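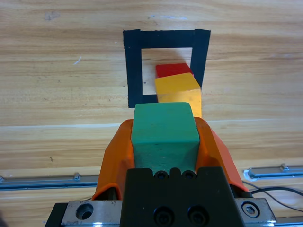
Fiifi Nartey says I am letting the casein stand too long before the borax goes in, and that the chalking on the first shutters comes from that and has nothing to do with the pigment. He wrote it in pencil on the back page of this book and then told me again at the sink, in case I hadn't turned that far. I had been blaming the pigment for a week, so I am going to write down what I did today with some care, and we can argue over it with the pages open.

Wednesday, started 9:15

Job 754, the Abugri shutters. Bare pine, stripped in the yard, a few old pine-tar stains around the hinges that I have given up on. They want a flat green milk paint with no topcoat, something that will look settled on the house by spring and not like a new car.

Weather gray and mild. I opened both workshop windows anyway, because the ammonia from the last trial is still in the rag bin and I'd like to be able to taste my lunch.

First batch (the way I've been doing it)

Casein powder, 100 g, soaked overnight in cold water in the enamel pot. This morning it had swelled nicely and looked like cottage cheese somebody had sat on. Borax dissolved separately in hot water, then left to cool until I could keep a finger in it, then stirred in slowly. It went from lumps to a sort of warm honey, and I do still love that part. I've been mixing this stuff for years and I stop and watch every time.

Strained it through the old curtain. A few stubborn grains left behind, which I threw out. I used to squash them through with a spoon and then spend the afternoon picking them off the work with a fingernail.

Pigment was the Skorkance green earth, wetted first with a splash of water and worked to a paste on the glass. It is a quiet color in the jar and quieter still on the wood. I like it very much, and I know not everybody in the shop agrees. Mixed the paste into the binder by eye, then thinned until it ran off the brush the way cream does.

One coat on test board A, across the grain at one end so I could see how it bridged. Dry to the touch before coffee.

Second batch (Fiifi's way)

Same powder, same weight, but soaked for only two hours, with the borax going in as soon as the powder had taken up the water. I'll admit I didn't expect much. It took longer to clear and needed a good deal more stirring, and I had the radio on through a whole program about bees before it came right. When it did, though, it was a shade clearer than mine and noticeably tackier on the stick. No sour smell at all. The overnight pot had one, a faint one, now that I had something to hold it up against.

I should have noticed that smell before. The back of the shop has been warm all month with the drying cupboard running, and the pot sits on the shelf right beside it. If the casein is starting to turn before the borax gets to it, it would make a weaker binder, and a weaker binder would chalk. Fiifi has not said "I told you so" and I would like it noted here that I appreciate that.

Same green, same thinning, one coat on test board B.

Rub test, after lunch

Dark cotton rag, firm pressure, straight back and forth along the grain, same arm and same temper for both boards.

A left a green smear on the rag, quite a strong one. The board had a slightly bald look along the raised grain afterward.

B left a little. You had to take the rag to the window to be sure of it. I rubbed it a second time to be fair and got about the same again.

So on the face of it he's right, or at least he's right about these two boards on this one day. I don't want to strip and redo the first pair of shutters on the strength of that. Things I haven't ruled out: B dried later in the day when the air was softer, and I may have put it on a touch heavier, being curious. I also used the good brush on B without thinking. That was careless and I'll do them both with the good brush next time.

Oil, a side question

The Abugri people asked whether a little linseed could go in to help it shed rain. I tried it with what was left of the second batch, stirring in raw oil a few drops at a time, up to 5 percent by weight. It took the oil without complaint and stayed mixed while I watched it. The color went deeper, more bottle than sage, and I'm not sure they'll want that after choosing so carefully from the cards. Board C is on the south sill. I would leave it there until the end of the month before saying anything to them, since oiled casein always looks wonderful on the first day and I have been fooled by it before.

Supplies

The casein tub is down to a few scoops. Bronorent sell it in 25 kg sacks and nothing smaller, which is far too much for us given how badly it keeps once it's open. Dravness used to split a sack with us, and I think it's worth a phone call to see if they still would. If anyone gets there before me, please ask for the lime-free kind and check the seal on the bag. The last one had a pinhole and the whole top layer had caked.

We are also out of the wide masking paper, and somebody has used the glass muller to hold the door open again. It has a chip on the rim now. It still grinds well enough if you keep the chip facing away from you, but please use the brick for the door. The brick is right there.

For tomorrow

Repeat A and B side by side, same hour, same brush, both pots kept on the cold windowsill and away from the drying cupboard. If the overnight soak behaves itself in the cold, then it's the shelf that was at fault and not the soaking, and I'd be glad of that, because an overnight soak lets me start painting first thing and a two-hour one eats the morning.

I'd also like to try a third pot, soaked overnight in the cold and then given a slightly warmer borax solution. Fiifi thinks the heat would be too much for it. He may well be right about that too, but I have the powder for one more and I want to see.

Do not brush the loose color off board A, I want to rub it again when it's had a night to harden. The leftover binder is in the jar with the blue lid and won't be any good past tomorrow evening, so if you have a drawer bottom or a picture frame that needs sizing, help yourself.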